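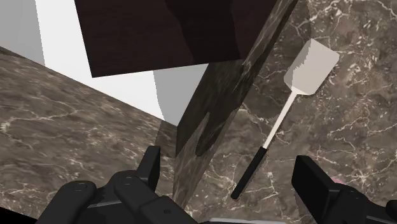
Wrist view, kitchen counter layout, spatula between the open fingers.

August, notebook, planner branch

Picked up the spatula pick again in the marble kitchen. The policy server is Illine, the motion side is Junis, and both were restarted before the first run so the caches were clean. Start time 14:10.

What I wanted to know: does the grasp proposer choose the handle, and does it keep choosing it once the wrist camera gets close. Last month's build liked the junction between shaft and grip, and the fingers closed on the thin part.

Settings for this batch:
Episodes: 60
Step limit: 600
Image history: two frames, wrist and side
Action chunk: eight, replanned after four
Object poses: fixed, only the arm start pose changes

The black handle against black fingers is still the weak point in the wrist view. The segmenter merged them in several of the logged masks, and the proposer then put the grasp centre too near the left finger. I masked the fingers out using the joint readings and the known gripper mesh before the image goes to the segmenter. It costs a little time per step but the mask edges look much better in the log viewer.

Second problem was depth. The veins in the stone give the stereo matcher plenty to hold on to, so the counter itself comes out flat. The spatula blade is pale and plain and its depth jumps about. For now I take the plane fit of the counter and clamp anything below it.

Seed 232 is the one to keep for debugging. The planner times out on the approach every time with the old collision margins, and the trace is short enough to read in one go. With the margin reduced on the fingertips only, it finds a path. I have not changed the margin on the hand body or the arm links.

Side camera next. Labels for the clutter were regenerated from the scene file: egg, spoon, marker, sponge, the pink container with the orange top, the spatula. The brown root vegetable is down as "potato" in our list and the Hegarty checker wants "beet". Left it as potato and added an alias. The arm's shadow on the left of the counter was being picked up as an obstacle by the Vondell map, so shadows are now off in the map input and left on for the policy images.

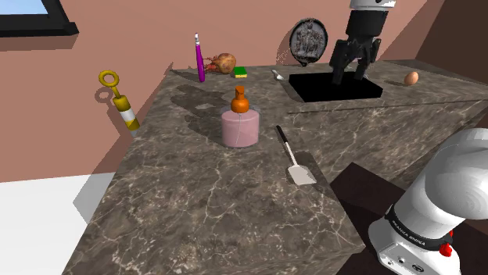 To do

Rerun seed 232 with the finger mask on and the old margins, to separate the two changes.
Raise the batch to 500 episodes overnight if the rerun is clean.
Treat the sink opening as a no-go volume. At present the map reads it as unknown and the planner is allowed to cut through.
Move the plane fit out of my script and into Junis, with a test.
Check whether the alias survives a fresh label export.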